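Subject: Re: [cutflowers] Vase life of mixed bunches, stem length
List: small growers and sellers

Replying to the message from Grimberg, quoted here in part:

> We are losing too many mixed bunches before the weekend trade.
> The stems look fine at cutting and go soft in the bucket by the
> second morning. We cut at 6 a.m. and have the buckets in the
> shed by 8. Is anyone still stripping all the lower leaves, or
> only what sits under the water? Also, what length are you
> selling at now that the florists want everything tall?

We had the same trouble at Ornier in August, and it was the buckets. We had been rinsing them and calling that washing. Once we started scrubbing them with dish soap and a stiff brush, then rinsing with a little bleach in the water, the soft stems mostly stopped. The inside of the rim is the part that gets missed.

On leaves, we strip everything that would be under water and leave the rest. Stripping higher takes too long and the bunch looks thin. Marigolds are the exception. They foul the water faster than anything else we grow, so they get stripped to the top 5 inches and go in their own bucket until bunching.

On length, we grade into 2 sizes, short and long, and don't try to fit anything in between. The long ones go to the shop at Abu Hammour, which pays more for them. The short ones go in the roadside bunches. We ordered 1000 paper sleeves from Zasora and they are a bit narrow for the long grade, so measure your fullest bunch before you buy.

Dried material is worth adding if you have shed space. A few plumes fill out a bunch late in the season when fresh stems are short. Keep the dried stems out of deep water if you can - they go brown and smell.

Two mixed bouquets, the first in its paper, the second with pampas plumes in it:
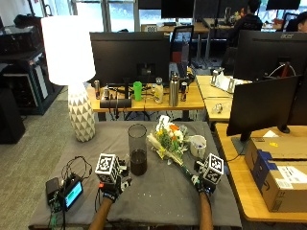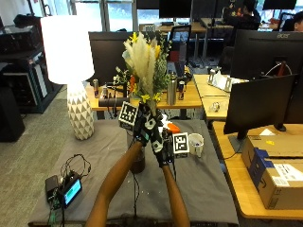

As for cutting time, 6 is fine, but two hours before the shed seems long to me. We carry a bucket of water down the row and the stems go straight in. Try that on half a bed and leave the other half as you do it now, and you should know within the week.

Does anyone on the list have a source for wider sleeves? Plain ones would do.

Ornier cut flowers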